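About Zernetti

Zernetti is a small trade desk that buys and sells wheat, corn and soybean meal for mills and feed makers too small to interest the big houses. We have 17 people on the payroll and 159 customers in the Midwest, Mexico and the Caribbean. Most of them order a few truckloads or a handful of containers at a time, and most of them came to us after being told something about the market that proved to be wrong.

Darlene Després started the company after years of selling grain for other people. She had grown tired of forecasts. Every January a stack of them would land on her desk, full of confident arrows, and by summer the same authors would be explaining why the arrows had pointed the other way. She still keeps the old ones in a filing cabinet and is happy to read from them if you visit.

What we think about market talk

A lot of what passes for news in this business is somebody's position with a headline on it. A seller who is long corn will tell you about dry weather. A buyer who needs corn will tell you about the rain. This year we have heard that the pandemic will empty the world's silos, and in the same week that nobody will be eating out and prices have to collapse. We don't know which it will be. We doubt the people saying it do either.

So we don't publish a price outlook. We send customers a weekly sheet with the bids and offers we saw, the freight quotes we were given, and the names of the ports where ships are waiting. If a number came from only one source, the sheet says so. Some weeks it is a dull read.

How we work

We quote a price delivered to your door or your port, with freight and inspection shown on separate lines. Our smallest order is 80 tons. Our largest last season was 295 railcars, spread over several months for a group of feed mills that buy together, and we would not call that typical.

Bình Kiều runs contracts and quality. He does not accept a certificate just because it has a stamp on it - he wants the sample number, the lab and the date, and he has held up payment when one of the three was missing. Suppliers complain about this. Customers have complained too, when it cost them a day.

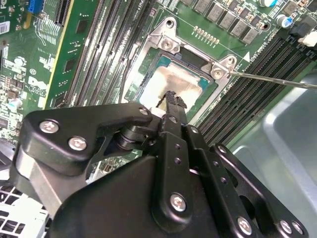 We are just as slow to believe in software. Over the past few years we have been shown Jastora and Zadano, both of which promised to put every bushel on a shared digital record from field to mill. Perhaps one day. In both trials somebody still had to type in the weight from a paper ticket, and a wrong weight typed in carefully is still a wrong weight. We kept Ouellet, a plain contract ledger that does one job, and we phone the elevator to check.

What we won't do

We don't give advice on futures, and we don't take a fee from a supplier for steering business their way. We don't use the word "partner" for someone we have sold to once. If we can't beat the price you already have, we will say so, and you should probably stay where you are.

Getting in touch

New customers usually start with one small order and a lot of questions. Ask for two of our current customers by phone number, and don't let us pick both of them. The office is open weekdays from seven. Darlene answers the main line herself before eight.

Page last reviewed August 2020

We use cookies to remember your settings and count visits to this site. By continuing to browse you agree to our use of cookies. Accept Manage settings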